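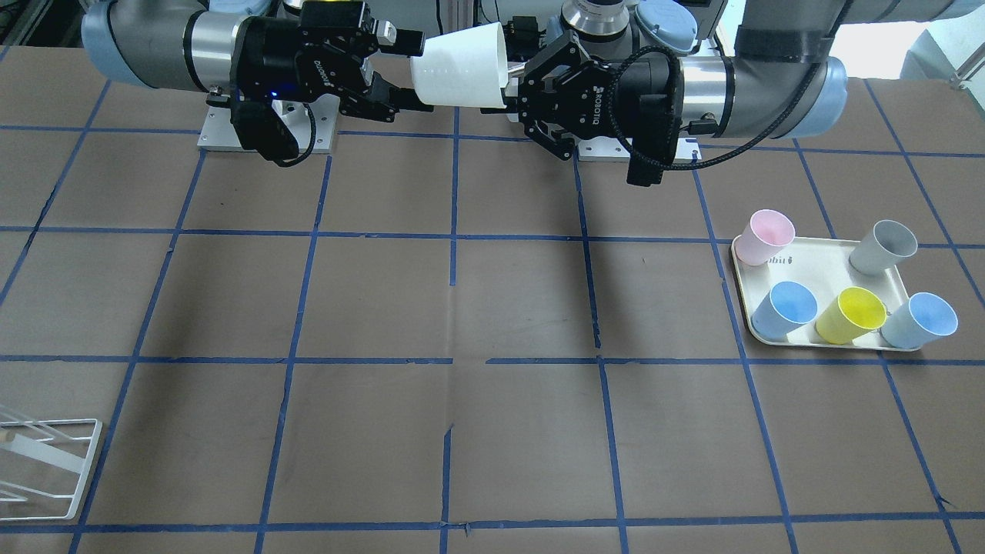 This report covers the second period of our review of the Brasero kit, which Usel offers on a subscription to small kitchens and canteens. In the first period we looked mainly at installation and at the contract. In this period we worked on the tasks themselves, and above all on the handover, because the two arms stand side by side and many kitchen objects must pass from one to the other. The cup handover is now our standard task. One gripper holds the cup near its bottom, the other takes it near the rim, and the cup should stay level between them. We use plain plastic cups in several colors, set upright on a white tray, and the operator decides which one comes next. The same task is repeated after each software update, so that we can compare the versions.

Results of the handover task

We made 1189 handover attempts in this period. Leif Lindqvist kept the log and has sent the complete table separately. The general result is good, and better than we expected after the first period. The failures are mostly of one type: the second gripper closes before the rim is fully between its fingers, the cup turns, and the first gripper does not let go. Usel's software then stops both arms and waits for the operator. We think this is the right behavior, but the message on the screen says only "transfer incomplete" and a new operator does not know what to do next. Kalkidan Tesfamariam wrote a half page of instructions for this case, and we have offered it to Usel for their manual.

Update 6 of the software changed the closing speed. After it the cups turned less often, but the whole handover became slower. For a canteen at lunch time this matters. We asked Usel if the customer can set the speed himself, and the answer was that this is possible only with the larger service plan. In our opinion it should be in the basic plan also.

Dish rack task

The second task is to put plates in a rack and take them out again. We have less to report here. Getachew Nigatu prepared the positions on the taped grid, and the rack can be moved from one square to another without teaching all the points again — this is a real advantage of the kit, and the feature our partner kitchen at Chala asked for most. Teaching a new position took 9 minutes for a person who had done it before. For a person who had only read the manual it took much longer, and two of our colleagues needed help to finish.

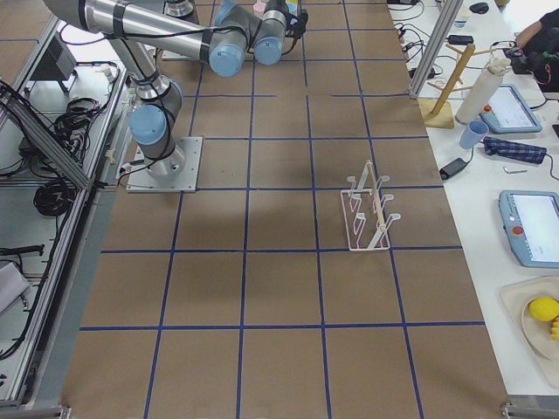 Dish rack on the taped work surface, with one of the two arms at its base plate.

Service and support

The support from Usel was friendly, but not always quick. We opened six requests. Four were closed by the next morning. One, about a cable that rubbed on a joint, needed a spare part and stayed open for most of April. The last one is a question about the invoice and it is still open. The remote help, where an engineer from Usel sees the same screens as the operator, worked well every time we used it and I would recommend to keep it in any future contract.

Compared with the Nileo kit, which Aarti Ahuja reviewed for us last year, Brasero is easier to teach and its manual is better organized. The Nileo price includes spare parts, however, and the Brasero price does not. This should be considered before a decision.

Spending and next steps

Spending is inside the plan. We paid less for travel than foreseen and would like to move this sum to spare parts, if you agree. In the next period we will repeat both tasks with operators from Chala who have not seen the kit before, and we will try heavier cups. We also ask for your decision on the larger service plan, as the current one ends with the next period and Usel wants an answer one month before.

Séverine Chevalier
Review coordinator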